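Trokham two-hand set, bedding tasks

Recordings made with two hand-held grippers at home. Hardware by Perrine Moulin, recording software and export by Jörg Schwerdtfeger. Questions about the files go to Jörg, questions about the printed parts to Perrine.

What is in it

127 episodes in 16 folders, one folder per sitting. Each episode has two video streams (left and right), finger opening for both grippers, and a text file with the task name. Episodes are cut to 900 frames at most. Longer takes were split and the second half has the suffix _b.

Tasks: fold a pillowcase, flatten a sheet, pull a blanket up to the headboard, pick up a small item from the bed and hand it across.

Hardware

Both grippers use the same linkage, with round pads on the body and two fingers that close toward each other. Finger pads are blue with a fine grid texture. Smooth pads slid on thin cotton, so we dropped them before folder 2. The old STL files are still in parts/unused.

The preview screen sits on top of the gripper and is powered through its own cable. It is useful for checking that the camera is running before you start a take. Leave slack in the cable or it will tug when you turn your wrist.

Setting up a take

1. Charge both handles and plug in the screens.
2. Start the recorder and wait for both streams to show in the log.
3. Open and close each gripper fully, twice. The export script uses this to find the limits.
4. Put the cloth on the bed creased, not laid out flat. Hold both grippers over it and begin.

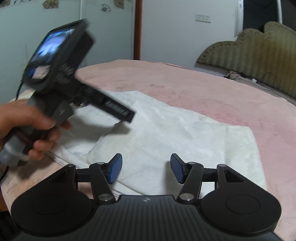
Known problems

Fast moves blur badly indoors in the evening. Folders recorded after 7 p.m. are tagged "dim" in index.csv.

The left and right clocks drift in long takes. sync.py fixes most of it, but check handovers by eye.

Folder 9 has no finger opening for the right gripper. The video is fine.

License

Free for any noncommercial use. Please keep both our names in the README if you pass the files on.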